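Muvano test kitchen, gripper and chore checklist
Checked 28 Jun 2023, before the afternoon runs

1. Emergency stop within reach of the operator: OK
Comment: moved to the left side of the bench. So much better!

2. Floor clear, cables taped: OK
Comment: one strip lifting near the sink, retaped.

3. Arm speed limit set for working near people: OK
Comment: we tried wiping at the next setting up and went straight back.

4. Chore readiness
Cups to rack: 18 tries, 3 dropped. I love watching this one now, it hardly hesitates (in May it would hover for ages).
Folding towels: not ready. Gets the first fold, loses the corner on the second.
Wiping counter: ready with a person in the room.

5. Fingertip covering: WATCH
Comment: wrinkled and creased, darker and browner on the lower half, a bit shiny low down. Keep in use for light items, no knives or glass until replaced. Spare pair on order from Drollitz, due in July.
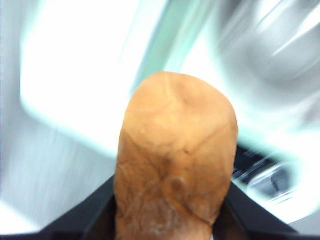

Reply from Leltden: we would swap coverings on a fixed schedule and stop judging by eye. Ours still fumbles wet plates with a brand new pair, so grip is only part of why dishes aren't solved. Towels we gave up on for now.

Action: log every drop with the item and the covering's age, then compare after 10 more sessions.

6. Wrist bolts: OK, tightened 2

Next check: before the first July run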